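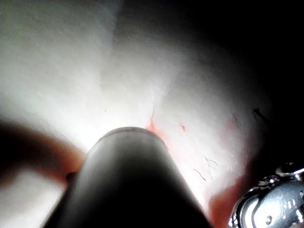
Nov 29, 2022

I've been meaning to write about work for a while, and Ama Essien told me last week that if I complained about it one more time at lunch without putting it in writing she was going to start charging me. So, fine.

I sort linens. More exactly, I used to sort linens, and now I stand next to a thing that handles them and I get called an "operator." The plant is in Flenton, and we do hotels and a couple of restaurant groups. In September the company put in two arms from an outfit called Gralter. They pick a piece of cloth out of the bin, get hold of an edge, and pass it along to the feeder. There's a little camera down by the gripper so the software can see what it's grabbing, and a screen by my station shows me what the camera sees. I look at that screen for most of the day now. Pale cloth, dark metal finger, pale cloth, dark metal finger.

The people from Vunddale, who own us, came out for the launch and gave a talk with slides. The word "partner" was used a lot. We were told the arms would take the dull part of the job and leave us the interesting part. I asked what the interesting part was. The man said "exception handling," and moved on to the next slide.

Exception handling means that when the arm can't find an edge, it stops and a light goes yellow, and I walk over and find the edge for it. I do it with my hand, in about a second. Then I press a button to tell it I've done so. Last Monday the light went yellow 73 times on my shift. I know because the screen keeps a tally, and the tally goes to my supervisor, and I have now been asked in a one-on-one whether there's anything I could do to bring the number down. Me! I'd have thought that was a question for Gralter.

The other thing I do is watch for stains, because the arms don't care about those. The camera might show a reddish mark as big as you like and the arm will go right ahead and send the piece on. Sometimes color on the screen is a stain and sometimes it's only light doing something funny, and you can't always tell without walking over. Same with hair and lint. When I was sorting by hand I'd catch all of it without thinking, from the feel of the thing and from turning it over. You'd be surprised what your fingers pick up. Now I'm catching it off a screen the size of a paperback, a few seconds at a time, and I know I'm worse at it. Rewash is up, and we haven't been told by how much.

I do want to be fair. My shoulders don't hurt. I'm 52 and I had stopped being able to reach the top shelf at home, and sometime in October I noticed I was doing it again. Ama's wrists are better too. The old way was 1,768 pieces a shift if you hit target, and everybody's body was paying for it. I wouldn't go back to that number, and anyone who gets misty about the old sort line didn't work it.

But the arms don't hit that number either. On the best day so far, the pair of them together came in 331 pieces short of what one of us was expected to do alone. At the meeting this was called "ramping." When I was new and came in short it was called a written warning.

What bothers me most is how quiet it's gotten. There used to be six of us at one long table and we talked all day. I learned most of my Portuguese there, and how to do my taxes. Now it's me at one arm and Ama at the other, a good forty feet apart with the feeder running in between, and we wave. The other four went to the Tu building across the road, which is packing, and they say it's fine, and two of them are already looking for something else. No one got laid off, which management brings up a lot. They just haven't filled any of the openings.

There's supposed to be a software update before the holidays that helps with fitted sheets. I asked whether I'd get trained on it and was told it wouldn't change anything on my end. I believe that part.

Anyway, Ama, it's in writing. You owe me lunch.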